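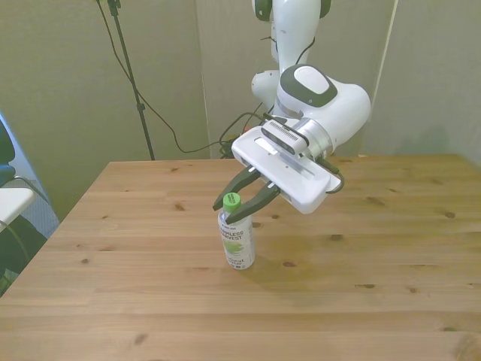
4. Connecting the dehumidifier drain hose

The Mornus 289 can run from its internal tank or drain continuously through a hose. Continuous drainage is recommended for basements and other spaces that are not checked daily.

Caution: Switch the unit off and unplug it before removing the rear cover. Wait five minutes for the fan to stop.

1. Empty the tank and put it back. The unit will not start with the tank out of position, even when a hose is fitted.

2. Turn the drain cap on the rear panel counterclockwise and pull out the rubber plug. Keep both parts. They are needed if you return to tank operation.

3. Push the threaded end of the hose through the collar and tighten by hand. Do not use pliers – the collar is plastic and will crack.

4. Run the hose to a floor drain. The full length must slope downward. A loop or rise in the hose will send water back into the tank.

Note: The supplied hose is 70 inches long. Longer runs require the Burkent pump kit, sold separately.
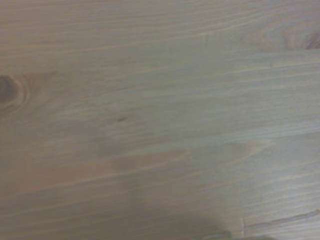
5. Plug in the unit and select DRAIN on the control panel. The tank light goes out after a few seconds.

6. Set the target humidity. A setting of 50 percent suits most rooms. Lower settings increase running time and power use.

7. Check the collar for drips after one hour of operation. If it leaks, remove the hose, confirm that the washer is seated flat, and refit.

Error codes

E2: Tank missing or tilted. Remove and reseat.
E4: Coil frosted. The unit defrosts on its own and restarts. If the code stays on for more than an hour, move the unit to a warmer room.
E7: Humidity sensor fault. Contact Mornus service.

For cleaning the air filter, see section 5.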